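The Sonnet in Pramine: Form and Variation in a College Verse Quarterly
Report on a Student Research Project
Department of English, Lonton College
May 28, 2021

Background

Pramine was a quarterly of verse edited and printed by students of Lonton College. It ran for 28 issues, all of which survive in the Gautam Room of the college library at Bismont. The quarterly published work in many forms, including ballads, odes, translations and a good deal of light verse on college matters. The sonnet was the form its editors returned to most often, and the editorial notes at the front of several issues invite contributors to attempt it.

The present project was undertaken for the second-year unit in poetic form. Its purpose was to establish which kinds of sonnet the quarterly printed, how closely the contributors kept to the inherited patterns, and whether practice changed under successive editors. No earlier study of the quarterly was found in the departmental files.

Method

Every issue was read in full in the Gautam Room. A poem was admitted to the study if it had fourteen lines, or if it was titled or indexed as a sonnet by the editors. The second condition was adopted so that poems of irregular length which the quarterly itself regarded as sonnets would not be excluded. On this basis 70 poems were identified, the work of almost 50 contributors.

For each poem a record sheet was completed showing the rhyme scheme, the position of the turn, the metre of the opening line and any departure from that metre in the closing couplet or sestet. Half-rhymes were entered as rhymes where the pattern of the surrounding lines made the intention plain, and were marked with an asterisk so that they could be reviewed later. Eye-rhymes such as "love" and "move" were treated in the same way.

The position of the turn proved the most difficult matter to record. In the Italian pattern it is expected at the ninth line, between octave and sestet, and in the English pattern it is often delayed until the couplet. Many of the Pramine poems follow the English rhyme scheme and nevertheless turn at the ninth line. The record sheet was revised in April to allow the rhyme scheme and the turn to be entered separately, and the sheets already completed were done again.

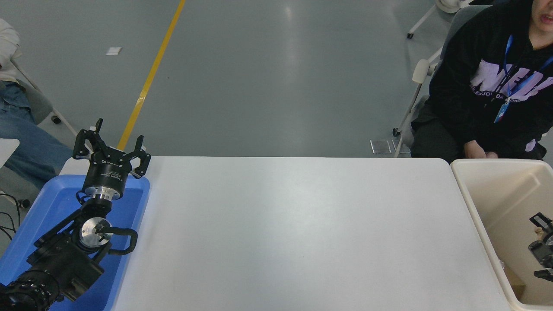 Rasa Strazds objected to this separation when the draft method was circulated, on the ground that a turn is a matter of argument and tone and that two careful readers may place it in different lines without either being wrong. She asked that the report state how disagreements were settled, and that no poem be described as having a misplaced turn.

Both requests have been followed. Where the first and second readings differed, the poem was entered as "turn uncertain" and both line numbers were kept. Most of the poems in this group are descriptive pieces, in which a landscape is extended through all fourteen lines and the change is one of light or season. 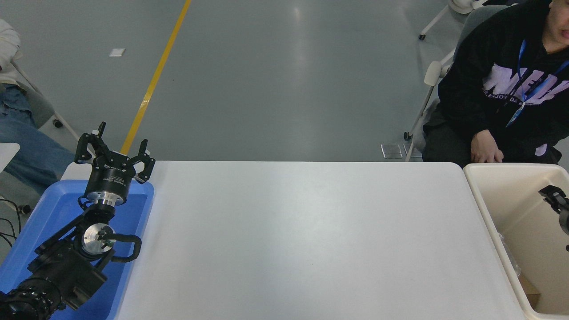 Anju Dhillon

Findings

Of the poems studied, 50 keep a regular English or Italian rhyme scheme throughout. The English pattern is the more common of the two in the early issues. The Italian pattern gains ground under the third editor, whose notes to contributors recommend the enclosed rhyme of the octave as "a discipline against haste". Two poems use the linked Spenserian scheme, both in the same issue, and they may have been written in answer to each other.

The irregular poems fall into several groups. Some open with an Italian octave and close with a couplet, a mixture with a long history in English verse. Others change their rhymes after the first quatrain, apparently for want of a fourth rhyme-word, and return to pattern at the end. A small number are unrhymed. These appear only in the later issues and are printed without comment, although a letter in the following issue complains that a sonnet without rhyme "is a room without walls". The editors printed the letter and made no reply.

Metre is steadier than rhyme. Nearly all of the poems are in iambic pentameter, and an inverted first foot is the usual variation. Long lines of six feet occur at the close of several poems and seem to be deliberate, as they coincide with a slowing of the sense.

In subject the poems are conventional. Autumn, the river at Bismont, absent friends and the end of the academic year account for the larger part. The strongest work, in the judgement of this report, is a sequence of four sonnets on the closing of a signal box, in which each poem ends on the rhyme that begins the next. The sequence is unsigned.

Limitations

The study depends on printed texts alone. No manuscripts or proofs have been located, and it is therefore not possible to say how far the editors altered what was sent to them. Certain irregular rhymes may be printers' errors. In one poem the word "stone" stands where the pattern calls for "storm", and it has been recorded as printed.

Pseudonyms present a further difficulty. Several contributors signed with initials or with classical names, and the figure given above for the number of contributors counts each signature once.

Further Work

The ballads in the quarterly would repay similar treatment, as would the translations, several of which are themselves sonnets and were left out of this study. The completed record sheets have been deposited in the Gautam Room with a copy of this report and may be consulted on application at the library desk.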